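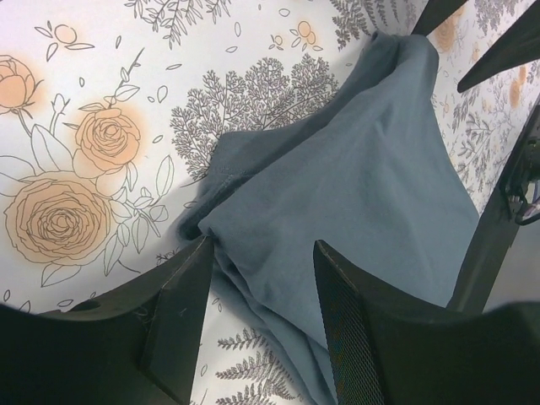 ok thread on the cloth folding result, since people keep asking what changed between the spring numbers and now. typing this on a train so bear with me

Short version: two arms, one policy, wrist view only. No overhead camera at all. We teach it to find its own mistakes by comparing what it sees before it closes the fingers with what it sees after

The old way: pick a corner from the overhead view, go there, close, hope. Fine on flat stuff. Falls apart once there are layers. From the top you can't tell if you're about to take one layer or 2, and a hem curling over looks a lot like a corner

New way, the short check. Arm comes in, stops just short of the cloth, takes a wrist frame. Closes. Lifts a tiny bit. Takes a second frame. A small network looks at the pair and says one layer, more than one, or nothing. If it's wrong, open up, back off, try again from a slightly different angle

Max 3 tries, then it gives up and smooths the cloth with the other arm and starts over. That limit is Simin Ghasemi's idea and I fought it for weeks. She was right. Without it the arm just sits there nibbling at the same edge forever

Training data for the check: 60 demos, teleoperated, mostly Kieran Buckley and me trading off. We left the bad grasps in. Threw away none of them. The bad ones are where the check learns anything

Then 60 test folds per condition, cloth dropped fresh each time. Same cloths, same start poses as near as we can manage by hand — which is not very near, I know, it's in the limitations section

What we see: double grabs go way down. Missed grabs go down a bit. Total time per fold goes UP, becuase retries cost time. Plot is in the paper, please don't quote me on just the first half of that

Printed tablecloths. Everyone asks. We train on plain and patterned ones both. Early version trained on a plain gray table only and it would go for printed leaves like they were cloth edges. Adding busy backgrounds fixed most of it. Dark fabric on dark print is still bad

Things that did NOT help: bigger network for the check. Depth from the wrist (too close, mostly holes). Slowing the close down. Ehab Abdel Rahman spent a month on that last one, sorry Ehab

Thing that helped more than it should have: ridged finger pads. Smooth ones let the top layer slide out during the lift and then the second frame says "nothing" when the approach was fine. Half of our early failures had zero to do with the policy

Q from Wouter Kramer: does the check transfer to towels? Tried it for one afternoon, no retraining. Thin ones ok. Thick ones it calls everything more than one layer. Makes sense, a thick hem looks like a stack

Code name is Stosar, repo goes up in August once I clean out the hardcoded paths. There are alot of hardcoded paths. Weights for the check same time, demos a bit after

Philomena Ní Bhriain is presenting, go bug her at the poster, she knows the calibration side far better than I do

ok my stop, will answer replies tonight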